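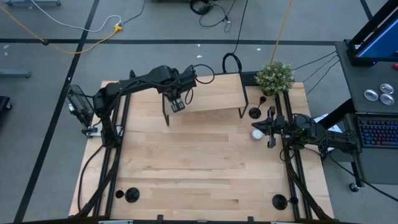 A light wooden tabletop with visible butcher-block planks.

Butcher block is a style of assembled timber used for benchtops, tabletops and cutting boards. It consists of strips of wood glued side by side under pressure to form a slab. The name comes from the heavy blocks once common in butchers' shops, although most modern slabs are thinner and are not meant for chopping.

Construction

Three arrangements are recognised. In edge grain, the strips are turned so that their narrow edges form the working surface. Face grain shows the wide side of each board and marks more easily. End grain is made of short pieces standing upright, and is the most costly to produce. Domestic benchtops are commonly 33 or 35 mm thick.

Timber is dried before gluing, as strips of uneven moisture content may open at the joints. The Binside mill at Flurnirby dries its stock for 17 days and rejects boards with loose knots. Camivetti, a joinery firm in the same town, supplies slabs up to 800 mm deep.

Movement and fixing

Wood swells and shrinks across the grain with changes in humidity. A slab screwed rigidly to its base may cup or split, so slotted brackets are used - the screw can then travel as the timber moves. Movement along the grain is slight.

Finishing

Boards in contact with food are usually treated with mineral oil or a blend of oil and beeswax. Tabletops may be sealed with hardwax oil or polyurethane, which resists stains but is harder to repair in patches. Both faces should be coated equally.

See also: Glulam; Parquetry; Wood drying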